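Throwing away bad grasps before training

25 Mar 2024

I finally got the filter for the demonstration data working properly over the weekend, so this is a write-up of what it does and what I changed. If you read the November post you will know that the first version was a mess. It marked things as bad that were fine, and it let through episodes where the gripper width was plainly wrong for several seconds at a time.

The starting point is the same as before. Each episode is a video from the camera on a hand-held gripper, plus a pose track, plus a width reading for the fingers. The tool that lines these up and cuts them into episodes is called Keltell. I wrote it, I am the only user, and the name doesn't mean anything. It used to be one long script and is now a small package with a config file and a command line.

The full set at the moment is 2,639 episodes. Keltell used to pass all of them straight to training. The policy learned from this was not terrible, but it had a habit I disliked. It would come down over an object, stop a little short, close on nothing, open again and then carry on as if it had picked something up. I spent a long time looking for this in the network and the action chunking before I looked at the data.

The trouble was in the time alignment. The width reading comes in on a different clock from the video, and I was matching the two once, at the start of a recording, and trusting them after that. Over a long recording they drift. By the end, the fingers in the video could still be open while the width channel said they had shut. The policy was being told to close early, and it did as it was told.

So the first change was to match the clocks all the way through a recording. I detect the fingertips in each video image, work out a rough opening from the distance between them, and slide the width signal until the two curves agree. This is done in short windows, and then a straight line is fitted through the offsets. A straight line is enough. I tried a spline first and it chased the noise.

The second change was the filter itself. It has 3 checks, and an episode has to pass all of them:

Width agreement. After alignment, the opening seen in the video and the width channel must stay close to each other. If they don't, either the fingertip detection failed or the recording is broken, and I don't much care which.

Pose jumps. The tracker sometimes loses its place and comes back somewhere else. If the position moves further between two neighbouring samples than a hand could move it, the episode goes.

Closing on nothing. If the fingers shut completely, with no plateau in the width on the way, and open again soon after, the episode is treated as a missed grasp.

The third one gave me the most bother. Thin things look very much like nothing if all you have is the width. The flat disc is the worst, as lying between the fingers it leaves hardly any gap. For a while the filter was quietly deleting nearly every good disc episode, and I only saw it when I sorted the rejects by object. I now keep a minimum thickness per object in the config, and the check is off for anything thinner than that. It is not elegant.

After all this, 404 episodes were rejected. I had expected more. Most of them failed on width agreement, and a good part of those came from the same few long recordings, which fits with the drift.

I also went through a sample of the rejects by eye, and a sample of the ones that passed. For this I used Vestgate, which is just the viewer that goes with Keltell. It plays the video with the width and pose curves underneath, and lets you step one image at a time. The moment I spend most time on is the approach, with the fingers open and the object between them, just before they close. If the width curve has already started to drop at that point, the alignment is off. 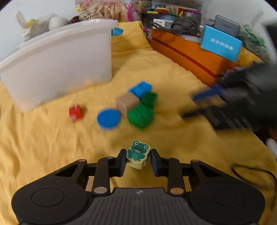 Ngô

The frog in this one is a good test object. It is thick, so the width settles at a clear plateau once the fingers have it, and there is no arguing with the third check. The blocks on the yellow cloth behind it are less friendly. They are bunched together, and with motion blur on top the object detector likes to merge two green blocks into one. That doesn't affect the filter, which only looks at the fingertips, but it does affect the labels I sort by, so the counts per object should be taken loosely.

Blur matters more for the fingertips themselves. When the gripper is moving fast the background smears but the fingers stay sharp, as they move with the camera, and this is why fingertip detection works as well as it does. The dark ring from the fisheye lens needs masking out first. I had forgotten the mask in one branch and got some very odd offsets for an evening.

I retrained with the cleaned set and otherwise the same settings. The early closing is much rarer. I have not run enough trials to put a number on it, and I would like to do that properly, with the start positions fixed, before I say more. Training from scratch takes 2 days on the machine I have, so comparisons come slowly.

Still to do:

Two grippers. Keltell treats each hand as a separate recording and only joins them at the end, so if one side is rejected the other has to go too. I would like to keep the good side for single-hand training.

A proper clock. The real answer to drift is to stamp everything from one source at recording time. The alignment step will stay for the old data.

Moving the thresholds out of the code. Most are in the config now, but the pose jump limit is still a constant near the top of a file — I know where it is, which is how it has survived this long.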